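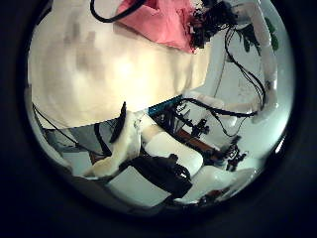
Cómo repartir tareas entre la célula robotizada y el puesto manual en la clasificación textil

Esta guía recoge el procedimiento que seguimos en la planta de Hosholm para pasar a una célula con pinza de dedos parte del trabajo de clasificación de prendas devueltas. Se supone que la célula ya está instalada y validada por seguridad.

Antes de empezar

Necesitará el registro de incidencias del último mes, acceso al panel de Bratotard con perfil de supervisor y 2 personas del turno: una en el puesto manual y otra en el panel.

Paso 1. Separar las familias de artículos
Divida el flujo en artículos rígidos, prendas dobladas y tejido suelto. El tejido suelto se queda en el puesto manual durante toda la primera fase. En nuestro registro de octubre, con 1019 artículos, fue la familia con más agarres fallidos.

Paso 2. Redefinir el puesto
El operario deja de levantar cada pieza y pasa a resolver las que la célula rechaza. Escriba la nueva ficha de puesto antes del arranque y revísela con quien lo ocupa. Rosalba Sanna, responsable de turno, pidió incluir el tiempo de espera entre rechazos como tiempo de trabajo efectivo. Así consta desde entonces.

Paso 3. Fijar el criterio de rechazo
En Parámetros > Agarre, limite los reintentos a 2. Con un valor mayor la cola se acumula a la entrada y el puesto manual recibe las piezas a ráfagas.

Paso 4. Revisar el cableado y los dedos
Con la célula detenida y consignada, compruebe que los cables no rozan con los dedos en todo el recorrido y que no quedan hilos enganchados en las yemas. La revisión se hace al inicio de cada turno y la firma el operario. Mantenimiento solo interviene si hay que sustituir una pieza.

Paso 5. Rotación
Rote a las personas entre panel y puesto manual a mitad de turno. Murray Wong propuso mantener puestos fijos; se probó durante 6 semanas y se descartó por fatiga visual en el panel.

Problemas frecuentes

La célula rechaza prendas dobladas correctas: recalibre la altura de la mesa y repita la prueba con el lote de referencia.

El contador del panel no coincide con el del puesto manual: compruebe que las piezas reintroducidas se leen con el código de retorno.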